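Chapter 2
Why Bread Rises

I burned my first loaf in a rented kitchen in Dinwood, and I still think about it whenever I teach this chapter.
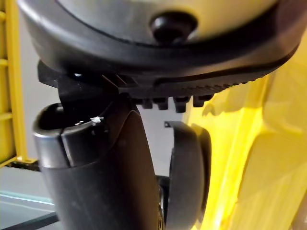
What makes dough puff up? Yeast does most of the work, eating sugars in the flour and giving off carbon dioxide, which gets caught in a stretchy web of gluten.

I'll spend the first half of this chapter on the yeast (my favorite part!) and the second half on the web that holds the gas in. Our practice loaf uses 450 grams of bread flour and gets baked at 400 degrees Fahrenheit, so you might want to set some flour aside now. We'll also look at a page from the Mutiso mill's old recipe book, where the baker just says to wait "until it looks awake" – I love that, but we'll need something a bit more exact for the lab at the end of the chapter.

2.1 Meet the Yeast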